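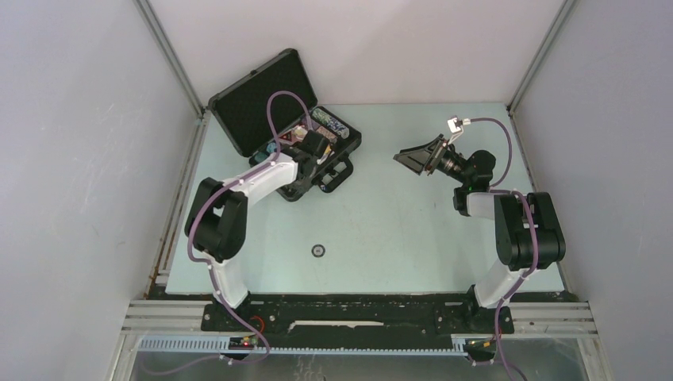
4 min read

Marras (tabletop robot)

Marras is a two-armed tabletop robot built by members of the Presten workshop, a shared workspace in Bestville. It consists of two small arms mounted side by side along one edge of a table, inside an enclosure open at the front. The design is meant to be built with hand tools, a drill press and a desktop 3D printer. It is used mainly for teaching and for practice in sorting and packing small objects.

The name refers to the whole bench, including the table, the enclosure, the arms and the control software. Members who have built only the arms usually call them Marras arms.

Background

The workshop had owned a single-arm trainer before Marras. It was used in evening classes, but it could not hold a container still while taking something out of it, and many of the exercises students asked for needed a second hand. A group of members began planning a replacement in January. The first plan called for two arms facing each other across a table. This was dropped after a cardboard mock-up showed that a person loading the table would have to reach past one arm or the other. Placing both bases on the near edge left the table clear toward the back.

A second bench was later assembled at a shared garage in Lallunport from the same drawings. It has a narrower table and is otherwise the same, apart from the wiring of the power supply.

Frame and table

The frame is made of aluminum extrusion. Rails along the front edge carry a black mounting plate, and both arm bases bolt to this plate. Using one plate for both arms keeps the distance between them fixed when the bench is moved, so the arms do not have to be measured against each other each time. Vertical posts stand at the rear corners. The side walls are pale gray and the back wall is white.

The tabletop is a light blue-gray. An earlier top of varnished plywood reflected the overhead lights and was replaced. A small round black marker with a light center sits near the middle of the table and serves as the reference point for setting up the arms. The control software stores the position of the marker for each arm separately.

The front rails must be square to the posts before the plate goes on. The drawings ask for the two diagonals of the frame to be measured and compared, first with the bolts loose and again after tightening. In the Bestville build this step was skipped, and the plate later had to be removed and shimmed on one side.

Arms

Each arm stands on a black base and has white links joined by black joint housings. The links are hollow and light. The motors are inside or directly beside the joints, and the wrist motor is the smallest. Each arm ends in a black gripper with two fingers that open and close in line with each other.

Purple cable runs along the outside of both arms. Routing it inside the links was tried and given up, as the connectors did not fit through the elbow. The outside routing needs generous slack. The cable is left in wide loops, one of which can rise well above the arm when the wrist is extended. Builders are told to move each joint by hand through its full travel before the last clips are fitted. A cable that pulls tight at any point will sooner or later work its connector out of the socket, and the fault is hard to find because it comes and goes with the position of the arm.

The Bestville bench cost $2,547 in parts, counting the arms, frame, power supplies and cameras but not the computer, which was already in the workshop. The motors made up most of this sum.

Grippers and cameras

The gripper fingers have a dark matte surface and taper toward the tip. A narrow tip can get between objects lying close together, but it has little contact area, and round objects tend to turn in the grip. Several shapes have been tried, among them a triangular finger with slots through it, which is lighter and gives a little under load.

A camera at the wrist looks down over the fingers, so that the tips and the surface beyond them are in view together. A fixed camera covers the full table. The wrist view is used for the last part of a movement, when the arm itself blocks the fixed view. Both cameras are set to fixed exposure. With automatic exposure, a dark object coming into view made the table appear to change color, and the software lost track of pale objects.
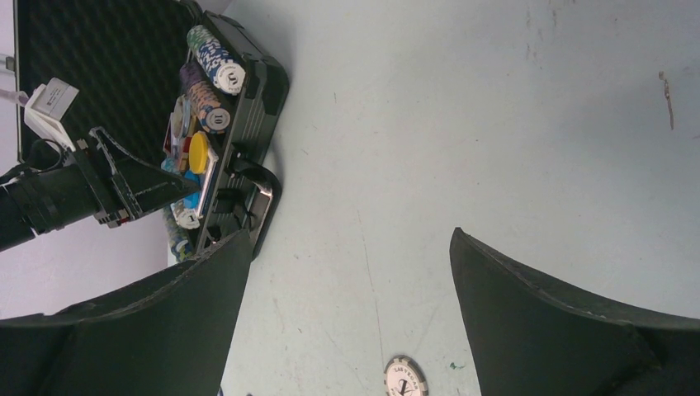

Focus is set by hand with the gripper half open, then locked with a drop of thread sealant. The lens should be checked after any collision, even a light one.

Exercises

The standard exercise on the Marras bench uses an open poker chip case with a foam-lined lid. The case is placed toward the back left of the table, where the left arm can reach into the tray. Chips are a useful test object. They are thin, they lie flat on the table, and they are cheap to replace. A chip lying flat is difficult to pick up with parallel fingers and usually has to be tipped or slid first. Chips stacked on their sides in a tray are easier to grip but leave little room for the fingers between rows.

A white chip on a pale tabletop is a harder case for the cameras than a yellow one. For this reason the exercise sheet asks for at least one white chip in every set of runs. A boxed deck of cards may be placed in the tray as well, to give the gripper a wider object with flat sides.

Students control the arms by hand for the first runs and save the movements. The Bestville bench has 1,432 saved runs, most of them made during the Thursday class. A run is kept even if a chip is dropped, with a note of where it fell. New builders are advised to record 100 runs before changing the finger shape, as results from shorter trials have proved misleading.

Known problems

The most common complaint is drift in the shoulder joints. After a long session, an arm sent to the center marker may stop a few millimeters to one side. Repeating the homing routine corrects this. On the Lallunport bench the drift was traced to loose set screws and largely went away once they were replaced with longer ones.

The arms can also reach each other. The software keeps a gap between them by refusing movements that would bring the two wrists too close, but it does not take account of the cables. When both arms work over the same container, the loops can catch. The usual practice is to park one arm toward its own side, with the gripper pointing to the middle of the table, while the other works inside the case.

Small control boards are mounted low at the front near the bases. They are easy to reach for testing and easy to knock with a sleeve or a tool. A clear cover has been drawn for them but is not part of the released plans.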